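Subject: Re: [Purkeck-weavers] Terry on a floor loom, worth the trouble?
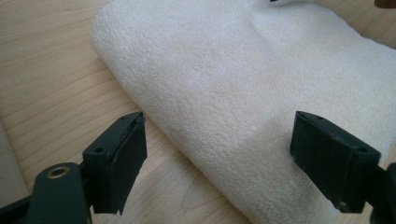 Oh, please do it! I wove my first terry in March and I haven't wanted to make anything else. You need two warps, one tight for the ground and one slack for the loops, and once your hands get the beat (two loose picks, then one firm one that pushes the loops up) it goes faster than you'd think. Keep the loops short. A dense, slightly nubby pile like the cream cloth in the photo is what I aim for, with fine little bumps all over, and long loops just catch on everything.

On 4 shafts it works fine. I use an old Amato with the slack warp hung over the back beam in water bottles, 200 ends of it, and I add or pour out water until the loops come up even.

> I've got 22 inches of weaving width and a cone of
> unmercerized cotton from the Lorholm mill sale. Is
> terry realistic for bath towels, or should I stick
> to waffle weave? Also, how much extra warp do the
> loops eat?

Yes to bath towels, just hem the ends in plain weave. For the pile warp I wind 4 times the length of the ground, and I've still run short once, so be generous! Wash a sample before you commit, it changes a lot.

Has anybody tried linen for the loops?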